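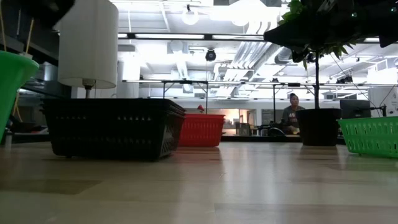
The Town That Swaps Its Seeds

Every September, the old feed hall in Trindstead fills up with beans. Also squash, kale, poppies, and a purple corn that people drive in from Maldonado to get, but the beans are what started it, and the beans still get the longest line. At the last swap 1,158 packets changed hands, and I came home with 11 of them and room in my yard for maybe half!

The rules fit on an index card. Bring seed you saved yourself, write down the year and where it grew, and take what you like. Money stays out of it. I love the labels most of all. One said "climbs anything, including the dog house." Another ran to 2 full pages and ended with a soup recipe.

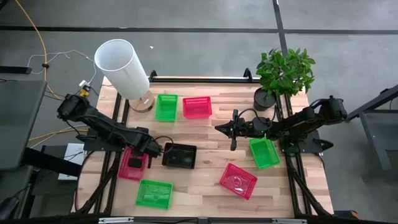 That soup, by the way, is wonderful (go easy on the sage), and it only works with the Wunlow bean, a fat speckled thing that holds its shape after hours on the stove. A few years back it was down to one garden. Now almost 500 households grow it, and you'll see it running up porch rails all over the north side of town.

If you want to try saving your own, start with beans or peas. Leave the pods on the plant until they rattle, shell them, and spread them out for a couple of weeks before you put them in envelopes. Squash is trickier. It crosses with its neighbors, and my first try gave me something between a pumpkin and a doorstop. I'm planting it again anyway.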